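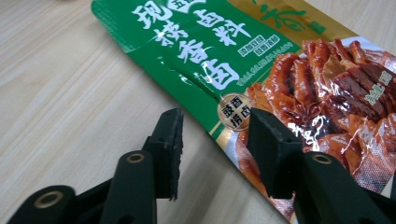
Page 10 of 24

# Picking up flat plastic packets with the hand-held gripper: which examples should I keep?

**So-yul Choo**
Posted 15 January 2025 in Dreltetti Help > Collecting examples

I'm collecting examples for a two-jaw gripper that has to pick sealed food packets off a table and put them in a tray. I do it all by hand with the hand-held version of the gripper, camera on the tool, and the recordings go into the training set afterwards. The arm itself won't be here until June, so for now I can't try anything on it.

Boxes and tins have gone well. I have 2765 recordings across all objects and the model predicts sensible movements for most of them when I play back recordings it hasn't seen. The flat packets are where it goes wrong. I have 346 recordings of those, and the predicted movement stops short, or the jaws close above the packet, or they close in the right place but turned the wrong way.

The one in the photo is typical. It's a seasoning packet for spicy braised meat, green on one side and a food photograph on the other, lying flat and at an angle on a pale wood-grain table. The film is shiny and creased, so there are white reflections all over it, and they move when I move the tool.

How I do it at the moment:

- I start with the tool above the table and the jaws open.
- I come down until the rubber pads are near the packet.
- If the packet is near an edge of the table I slide it until part of it hangs over, then pinch that part.
- If it isn't near an edge, I press one pad down lightly and push the other towards it so the film bunches up, then close.
- If that fails I try again in the same recording, up to 10 times.

What I'd like to know:

1. Should I keep the recordings with failed tries in them, or cut them down to the try that worked?
2. Is it all right to mix the two ways of picking up (edge of table and bunching)? Both work for me by hand.
3. Do I need to do something about the reflections? I could put a sheet over the lamp, but the place where the arm is going has bare lights.
4. Would it be better to always put the packet straight? At the moment I drop it and leave it however it lands.

I've read the page on Plillel about labelling, but it's all about rigid objects. The pads are the plain black rubber ones and I'd like to keep them. They've got a bit rough along the bottom but they still hold.

---

**Gebhard Moser**
Member

I did a set of sauce and spice packets last year for a packing bench, so most of this is from that. Yours may differ depending on the pads and on how stiff the film is.

**Failed tries.** Don't throw them all away, but don't leave them as they are either. A recording with nine misses and one pick teaches mostly missing. The model copies what you did at each moment, and for most of that recording what you did was wrong. I'd sort them into three piles:

- One clean pick. Keep as it is.
- One miss, then you change something and it works. Keep, and keep the miss. You want the model to see what to do when the packet has slipped out.
- The same thing over and over until it happens to work. Cut to the last try, starting from the moment the jaws open again. If the packet has ended up folded or half off the table by then, leave it folded. It's a real starting position.

I also stopped myself after the second miss. If it hadn't worked by then I ended the recording, marked it as a failure and started fresh. It felt slow to begin with, but I spent far less time cutting afterwards.

**Mixing the two ways.** This is probably your main problem. From above, with the packet lying in the same spot, you sometimes pull it towards the table edge and sometimes bunch it where it is. A simple model that has to give one movement will give something between the two, and that looks a lot like what you describe: stopping short, jaws closing in the air. Some kinds of model cope with two choices from the same position, so it depends what you're training. What kind is it?

Either way I'd write down a rule and stick to it. Mine was: if any corner of the packet is within a hand's width of the table edge, slide. Otherwise bunch. It doesn't much matter where you put the line, but you have to be able to see it in the camera view. If the edge of the table isn't in view when you make up your mind, the model can't know why you chose what you chose. I'd look at your start position for this. A close view like the one in your photo shows the packet and the pads nicely but no table edge at all, so a recording that starts there and then slides off to the edge will look like a random choice to the model. Start higher.

**Turned the wrong way.** Check which way round you hold the tool. I found I'd nearly always twisted my wrist to the right, however the packet lay, simply for comfort. For packets lying one way that gave a good grip across the short side, and for the others I was pinching a corner and getting away with it by feel. The tool's recording doesn't have your feel in it. I redid those with my body moved round the table and it got better straight away.

**Packet straight or not.** Leave it however it lands. If you lay them straight you'll have a model that picks up straight packets.

---

**Rajitha Cassim**
Member

just use suction. we had jaws on flat bags for ages and it was a waste of time, swapped to a cup and it was done in a day

> **So-yul Choo:** Thanks, but the tray step needs jaws for the tins as well and I can't change tools halfway. Some of the packets are also quite loose in the film, and I'm not sure a cup would hold on the creases.
>
> **Rajitha Cassim:** fair enough. creases are a pain with a cup too to be fair, ours were pretty smooth. you could do one jaw and one cup but that's a different project

---

**Pui-shan Kong**
Helper, Collecting examples

I agree with Gebhard on the first two points, so I'll stick to the reflections and add some things about how to organise the next round.

**Reflections.** Leave them in. If the arm is going to work under bare lights, a set recorded under a sheet will look different from what the arm's camera sees. What you should do is vary them. At the moment I'd guess you have one lamp in one place, and the bright streaks always come from the same side. The model may well be using them as a hint for where the packet is. Move the lamp between batches. Do a batch with the lamp off if there's enough daylight. Turn the packet over as well, so that you get the back, which is usually printed quite differently.

Do watch the exposure, though. If the camera sets its own brightness it will go darker as the shiny film fills the view, and the black pads can disappear into the shadow at the bottom of the picture just when you're about to close. In your photo the pads are still clear and only the lower parts of the jaws are very dark, so you're fine at that distance. Look at a few recordings at the moment of closing and see whether you can still tell the pads from what's behind them. If you can't, fix the exposure by hand before you record any more.

**Different packets.** You don't say how many kinds you're using. If most of the 346 are the same green one, the model may be learning that printing. I would rather have 24 kinds of packet with a handful of recordings each than a huge pile of one. Any sealed flat packet will do: soup, yeast, tea, stickers. Put some in that are nearly the same colour as the table. A bright green panel on pale wood is easy to find and you'd like a few hard ones in there.

**Height.** With flat things the awkward part is knowing how far down to go. A packet is thin, and a small error in height means the pads either stop above it or press into the table. With tins you can be well out and still get a grip. Two things helped us on the Wallner set:

- Touch the table. Let both pads come down until they rest on it lightly, then close. This gives the model the same height every time. If you hover at a different height in each recording, it'll hover too.
- Wait a moment before closing. Hold still for a short beat, then close steadily. Closing while you're still moving down makes it hard for the model to tell the two apart.

When you do get the arm, set a limit on how hard it can push down before you run anything. Your wrist gives a little when the pads touch the table and the arm won't unless it's told to.

**Pads.** Rough lower edges are fine if the arm's pads will be in a similar state. If you're putting new pads on the arm, put new ones on the hand tool too and record at least one batch with them. Bunching relies on the rubber dragging the film, and a new pad may drag more or less than yours does.

**Order of work.** If it were me:

1. Sort what you have into Gebhard's three piles. Don't record anything new until that's done.
2. Train again on the clean picks and the single-miss ones only, and look at the playback.
3. If the jaws still close in the air, check the height at closing across the recordings.
4. Record new batches with the higher start, the written rule, other packets and the lamp moved.

Keep a batch to one side that you never train on, with packets that aren't in the rest. Otherwise the playback will look better than it is.

> **So-yul Choo:** Thank you both. It's the simple kind of model that gives one movement, so that fits with what Gebhard says. I've been through the first part of the packet recordings and there's a lot of pile three. Most of them are the same few kinds of packet as well. I'll start from the higher position and write the edge rule on a card by the table.
>
> **Gebhard Moser:** Put the rule in the notes for the batch too. I changed mine halfway through and couldn't tell later which recordings came before it.
>
> **So-yul Choo:** Will do. Is a hand's width measured from the corner or from the middle of the packet?
>
> **Gebhard Moser:** Nearest corner.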